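Print this page | E-mail this page
Last updated: January

Part-time bench helper wanted at Prunon

Hi! I'm Domenica Hauser and I run the small parts side of Prunon, where we put together pipe fitting kits for schools, garden clubs and people who like to build their own watering setups. We got a big order in over the holidays (200 kits, all due before spring break) and I need another pair of hands at the bench.

The job is mostly sorting and putting together. You take elbows and short tubes, join them into the starter piece that goes in each kit, check it against the list, and bag it up with its card. Then you do the next one. I find it very soothing with the radio on, but my brother lasted one afternoon, so please think about whether you're a person who likes this kind of thing before you write to me!

When you're not building you'll be putting stock away. We keep small stuff in cubbies, and right now we have almost 3000 loose pieces that came in mixed boxes from a shop that closed. Somebody has to go through them and I would love for it not to be only me. Half inch and three-quarter inch look very alike at the end of a long shift, so good eyes or good glasses are a plus.

Hours are mornings, 8:30 to 12:30, and you can pick three or four mornings a week. I'm flexible about which ones as long as you tell me ahead of time. The work runs through the end of April and there may be more after that if the Plaso order comes through, but I can't promise it yet. Pay is hourly and every two weeks, and I'll tell you the rate when you write (it's a bit above what the warehouse down the road pays, I checked).

You don't need any plumbing background. Nadiia Sydorenko came to us from a bakery and she is now faster than I am. She'll train you for the first week, and she's patient, so ask her everything. What I do need is someone who can stand or perch on a stool for a few hours, lift a 20-pound box now and then, and read a parts list in English. Please dress warm, too. The heat in the bench area is slow to wake up in the morning and I'm usually in a thick sweater until ten. Push the sleeves up when you're joining parts or they get into everything.

Parking is free in the back lot. There's a kettle and a microwave, and a fridge that we all share. Students are welcome, retired folks are welcome, and if you're only free for part of the season, write anyway and we'll see what we can do.

A starter piece and one of the cards at the bench, with the cubbies off to the left:
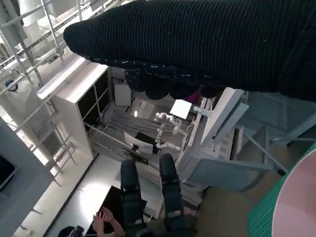

How to apply

Send me a few lines about yourself and which mornings suit you, with "bench helper" in the subject. A resume is fine but I don't need one. You can also stop by before noon and ask for Domenica or Nadiia.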